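The great shoe rack question, part whatever

I have been reading about shoe storage again. It started with a Friday evening when I couldn't find the second half of a pair of boots, and it ended, as these evenings do, with eleven tabs open and a strong suspicion that most people who write about entryways live alone and own sandals.

So this is a post about shoes. Mostly about whether any of the advice works. I should say up front that I went in doubtful and came out about the same, with a few small exceptions that I'll get to.

The rack

The Larutham was a gift, so I can't complain about the price. It's a tiered rack that came flat in a box with a bag of screws and a leaflet of drawings where a smiling man holds a screwdriver. The leaflet claims you can put it together in minutes. I suppose an hour is made of minutes.

Once it's up it looks fine. My problem is the spacing. The gap between the shelves suits a flat shoe and nothing else. Anything with an ankle has to go on top, and the top is where the mail goes, and the keys, and the dog's leash, so the boots end up on the floor in front of the rack. That means you have to move the boots to get at the shoes. I had this exact arrangement before I owned a rack, except that back then it took up less of the hallway.

I've seen people suggest taking out one shelf. I tried it and the thing started to lean. I put the shelf back.

The boxes

Next I tried clear boxes with drop fronts, made by Sorkalex. These get recommended everywhere, always with a photo of a wall of them, every box holding one perfect pair. I bought 6 to see.

They're okay. They do keep dust off, and I will admit that dust on dress shoes was a real thing in our house. For the pairs that come out for weddings and funerals, I'd say go ahead. For anything you wear on a Tuesday I don't believe a word of it. You come in the door with groceries and you are not going to open a little door, line up two shoes heel to toe and shut the little door again. You're going to step out of them and keep walking. I gave the boxes a fair trial of several weeks, and by the end of it the fronts were all hanging open and the shoes were on the mat.

The boxes are on a closet shelf now with the good shoes in them. Four for shoes, anyway. The other two have light bulbs and birthday candles.

The one hundred wears rule

Then there's the idea, which I keep running into, that you should write down each time you wear a pair, and that a shoe has "earned its place" at 100 wears. I don't know where this came from. One blog I read had the whole thing in a spreadsheet and had got to 1,625 wears across the entire closet, which was presented as a sort of triumph. I read it twice looking for what I was supposed to do with the information.

My snow boots will never see a hundred wears. Some winters they go out a handful of times. They're still the most important shoes I own on the days I need them, and I would not like to explain the spreadsheet to my feet in the middle of a slushy parking lot. Meanwhile there's a pair of gray slip-ons that must have passed a hundred long ago, and they're terrible, they've always been terrible, and I wear them to take out the trash.

So I'm not counting. If it works for you, fine.

What I did instead

I pulled everything out of the hallway and the bedroom closet and put it all in one place, which took most of a morning. Then I went through it without a system. I kept what fit and didn't hurt. I gave away what hurt. I threw out what was past giving away, and there was more of that than I expected, including a pair of running shoes I'd been saving "for painting." I have not painted anything in this house. I don't think I'm going to.

A few notes from the pile, for anyone doing the same.

Insoles

I bought the Chambi ones on the strength of a lot of enthusiastic reviews. They're thick. They make a loose shoe fit better and they make a shoe that already fits too tight, and that's really all there is to say. The packaging talks about energy return. I walked to the post office and back and noticed no energy being returned. They're in the snow boots now, where there's room for them over a thick sock, and I think that's the right home.

Canvas

Plain canvas sneakers are the one kind of shoe I've never regretted, and I say that as someone who regrets most footwear. They go with jeans and they don't take up much room. Black all over is the sensible version, with the rubber and the eyelets black too, so there's no white sole to scrub with an old toothbrush every other week. The internet is full of recipes for whitening a rubber sole (baking soda, toothpaste, some sort of plastic wrap business left out in the sun) and I've tried enough of them to be suspicious of the before and after shots. Buy the black ones and skip all that.

They do have a weakness and it's the laces. Flat laces slide. Leave them untied and they go slack over the tongue, one side gets longer than the other, and there's always some loop flopping off to the side for you to step on.

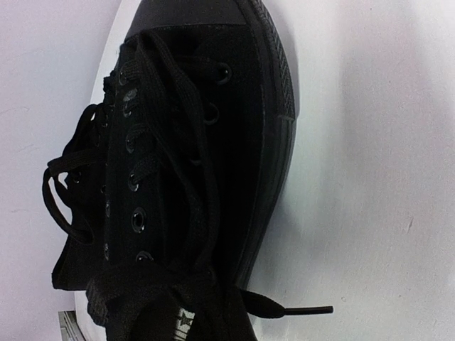 Laces

Which brings me to the Rimby no-tie laces, the stretchy kind with a clip. I was ready to dislike these and I mostly do. The clip sits on top of the foot and presses. If you loosen it until it stops pressing, your heel comes up when you walk. There may be a setting between those two but I haven't found it, and I've been clipping and unclipping for a while. They were easy to get threaded, I'll give them that, and I can see the appeal if bending down is hard for you. In that case ignore me and try them.

For everyone else, regular laces, pulled even from the toe up, then a double knot. It takes a moment. If the ends have frayed, a bit of clear tape wound tight will get you through until you buy new ones, and new ones cost very little. Measure the old lace before you go to the store. The number of eyelets printed on the package has never once matched what I brought home.

Where it all ended up

A low, wide basket by the door. I know. It's the least impressive answer possible and I already owned the basket, it used to hold magazines. Everyday shoes get dropped in it. When it's full, something has to go back to the closet, and that's the only rule we've got that anyone in this house has followed for longer than a week.

It isn't pretty. You do have to dig for the match sometimes. Wet shoes shouldn't go in, so there's an old baking tray next to it for those, and come November I expect the tray will be doing most of the work and I'll be back here complaining about salt stains.

The rack is in the garage holding paint cans, for all the painting. They fit nicely between the shelves. The boots, for the record, turned up behind the washing machine, both of them by then, and I have no theory about it.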